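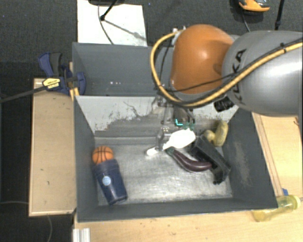
A divided bin is only two junk drawers with a wall between them, somebody wrote under my last thread. I've thought about it for a week and I half agree. It depends what you do with the wall.

Mon 15 October

So this thread is about divided bins and mixed stuff. Toys, bottles, trays, lids, the things that end up together. It will run long. Mute me if you came for the garden posts, those are back in November.

The gray bin on the light wood table has two compartments, and the near one has the usual mix in it. White bottle with a white cap, purple toy eggplant with a green stem, a black piece with raised edges that could be filed under tray or under parts. Three of the things and already three categories.

That is how nearly every mixed bin I've sorted looks. The things don't belong to each other. They're close to the same size and they were handy at the same moment.

The black piece is the hard one. Everyone can place a bottle. Everyone can place a toy vegetable. Then you get something with a dip in the middle and a thick end, and it goes from bin to bin for a year.

My rule for those: it gets one label, even a wrong label, and it goes on the shelf under that label. I have a box marked TRAYS, SORT OF. It has worked better than the box marked MISC ever did.

MISC grows. I have never seen a MISC box get smaller.

Back to the wall. What I do is give the two sides different jobs instead of different contents. Near side is not looked at yet. Far side is looked at and decided. Things only travel in one direction.

If something is on the far side I'm not allowed to pick it up and think about it again. I can carry it to where it's going and that's all.

I tried it the other way for years, toys on one side and kitchen on the other. The trouble is the first thing you pick up is a toy piece of kitchen food and you stand there.

Toy food, by the way, goes with toys. It doesn't go with kitchen things, whatever it looks like. I've had this argument at home and consider it settled.

Somebody is going to ask about bin material so I'll do it here. I've used plastic, cardboard, wood and metal. Plastic is fine until the corners go. Cardboard is fine for one afternoon. Metal scuffs and keeps working, and a scuffed bin doesn't bother me at all.

Gray is a good color for a bin. Purple shows up on it, white shows up on it. Black is so-so. In my own bins the black things are always the last ones out, down against the side where I took them for shadow.

If you have a lot of black or dark gray items, put a sheet of white paper on the bottom before you start. Costs nothing.

Depth. I like a bin I can reach the bottom of with my elbow still bent. Past that you're fishing. You also stop seeing what is under what, and you put off the bottom layer until the next time, and the bottom layer becomes permanent.

The deepest one I ever bought came from Plarstead, the surplus place out past the rail yard. Good bin, solid, far too deep. It holds firewood now.

The one I use most came from Letside. It was a return with a dent in one corner and they took $6 off. The dent has never mattered.

Ebrahimi on the corner sells small lidded tubs by the stack and those are what everything goes into after it leaves the bin. I don't work for any of these people and they don't know I post.

Table height is more important than the bin. I sorted on the floor for a long time and paid for it in my back. Kitchen table is better. A workbench is better again if you stand. You want the rim of the bin below your elbows, so take the table and add the bin before you decide it's the right height.

I put a folded towel under mine so it doesn't slide or scratch the table. Someone suggested shelf liner last time. I tried that too and it grips more, but the towel is easier to shake out.

Bottles. They need their own post.

A bottle in a mixed bin nearly always ends up lying down, and then it rolls, and anything long ends up parallel to it. Take the bottles out first. The rest of the pile settles and you can see it.

Pick them up by the wide part if your hand is big enough, by the neck if it isn't. Check the cap before you tip it. I have found out about loose caps three separate times this year.

Cap stays on the bottle. I used to have a separate tub for caps on the theory that they stored better. I then owned a tub of caps and a shelf of open bottles and none of them matched up in under ten minutes.

If a bottle has no label and you can't tell what was in it, it doesn't go back in the kitchen. Mine go to the shed for rinsing brushes. Anything that might have held a cleaning product goes out altogether.

Round toys and curved toys come out second. They're the other thing that rolls. Flat and angular stuff stays put and can wait until the end.

So: bottles, then curved things, then flat things. I've tried it by color and by room and by who it belongs to, and by shape is the fastest for the first pass. You can do rooms afterward when it's in tubs.

I counted once, which I don't recommend. One wet weekend, four bins, everything we had stored in the back hall. It came to 398 pieces without the screws. I gave up on the screws at more than 1,000.

What I learned from the count was that most of it was small plastic things we'd have thrown out one at a time without a thought. Together in a bin they looked like a collection.

About a third left the house that weekend. I haven't gone looking for any of it since. My sister-in-law took the toy food for her classroom, except one tomato that has been behind the radiator as far as I know.

Reply from this morning: do I wash things before or after sorting? After. If you wash first, you wash what you're going to give away, and then the bin has wet things in it.

Exception is anything sticky. Sticky comes out right away and goes in the sink, and you wipe the place where it was before you carry on.

Another one: how long should a bin take? I set a timer for 70 minutes and stop when it goes, even in the middle. The near side stays not looked at and the far side stays decided. You can walk away from it for days and know where you were.

That is the real use of the wall, to my mind. With a single bin I had to start over every time I was interrupted. Now I just look at which side it's on.

I keep a strip of masking tape on the divider with the word for each side written on it. Other people in the house respect the tape more than they respect me explaining it.

Someone else asked about the Werkasow inserts, the ones that turn a plain bin into a divided one. I have one. It fits if your bin has straight sides. If the sides slope it leans, and small things get underneath. I cut a piece of wood for my sloped bin and it's held up fine.

Leave the divider lower than the rim if you're making your own. You can get your forearm over it. Mine was level with the rim to begin with and I banged my wrist on it all day – then I took it back out to the saw.

Don't glue it. You'll want it out to clean.

What I haven't solved is sets. A tray that belongs to something, a lid that belongs to something, and the something is in another bin or long gone. At the moment they get a paper tag with the date and go on the top shelf. If no match shows up by spring I let them go.

The tag has to be tied on. Stickers come off in the cold, and then you have a shelf of stickers.

I have two trays up there now and the base of what I think was a phone stand. If anyone recognizes a thing with a slot down one side and four rubber feet, tell me, I'll mail it to you.

Next I'm doing the hall closet, which has a bin in it I haven't opened since we moved. I can hear something roll when I pull it forward, so there's at least one bottle in it.

Will add to this thread when I get to the bottom. Replies are open. If you do your two sides differently I'd like to hear how, particularly if you share the bin with kids.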